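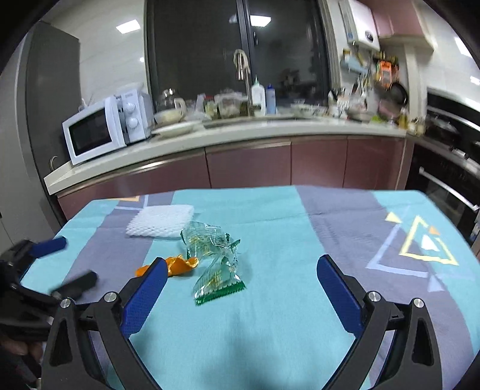
Filed under: Work

June
By Maribeth Sison

We use cookies to understand how people find this site. By continuing to read you accept this.

My second shift starts at seven in the evening, and for the past few months it has involved picking up trash with a gripper in each hand. An orange peel, a candy wrapper, one of those foam sleeves that pears come in. Pick it up, put it where it goes, put everything back out in a different arrangement, do it again.

I've worked for Trasgate for 11 years. We clean and turn over furnished apartments for companies that house their people short-term. In the winter we were told that Akach, who own most of the units we service, wanted to try robots for part of the turnover work. The first job on the list was clearing tables and counters. To do that the robots need a lot of recordings of people doing it, and the recordings have to be made with the same kind of fingers the robot will have. So some of us were asked if we wanted extra hours.

I said yes for the money. It pays the same as my regular rate plus a bit more after nine, and I don't have to lift anything heavier than a plate.

The grippers are awkward for the first week. You squeeze and the two fingers come together, and that is all they do. Your own hand does a hundred small things when it picks up a wrapper. You pinch, roll it a little, tuck the loose end under your thumb. With these you get open and closed. A foam sleeve is easy, the pads sink into it. Orange peel is fine if you come at it from the side. Clear plastic wrappers are the worst because they slide on a tablecloth and the thin part folds away from you. I've chased one halfway across a table more than once.

What surprised me was how much I had to slow down. I clear a table at work without looking at it. My supervisor on the recording side, Parveen Jafri, watched my first evening's recordings with me and stopped them over and over. I was starting on the next thing before I had put the first one down. I was using one gripper to push clutter out of the way of the other. All of that is how you get quick at this job, and all of it had to come out. One item, one motion, both hands where they can be seen. I got used to it. Then I went back to my day shift and caught myself doing it there, picking up coffee stirrers one at a time like an idiot.

We have a board with the running count of good recordings. It was at 1,793 when I left last night. A good one means nothing got dropped, nothing got knocked over, and the item ended up in the right place. I have thrown out whole evenings of mine over a bad habit with my left hand.

People ask me if I'm training my replacement. My sister asks every time I call. I've thought about it more than I've let on to her.

As I understand it, the plan is that a machine clears the table and loads up the trash, and one of us comes in afterward for bathrooms, beds, floors and anything sticky. Akach wants to try that in 3 apartments at the Rivera building before the end of the year. Right now we send two people to each unit there. They have been careful not to say how many they would send afterward, and I've been around long enough to notice when a thing isn't being said. At the meeting I asked straight out whether hours would be cut. The answer was that hours would be "looked at." I wrote that down with the time next to it.

Some things have changed already. The newer hires get trained in a fixed order now, left to right, trash before dishes, because that's the order in the recordings. It used to be that whoever you were paired with showed you their way. I learned from a woman who always started at the sink, and I still think she was right. The new way is easier to check. It also means that when someone finishes late there's a sheet saying which step they were on.

On the other side, I know more about this than most of the people making decisions about it. When somebody said in a meeting that the table part was "basically solved," I could tell them what happens with a twisted wrapper on fabric. They wrote it down. I've been asked to help choose what goes on the tables for the next round, and I put in wet tea bags, hair ties and receipts, which are what people really leave behind.

Gistthorpe, the agency a few of us came through, has started listing "recording experience" on its job postings. I updated my résumé the same evening. It looks strange under 11 years of housekeeping, but it's there.

I have two more weeks on this schedule — after that they move us on to dishes. Parveen says cups are harder than wrappers. I've asked to stay on evenings if the rate holds, and I'm waiting to hear.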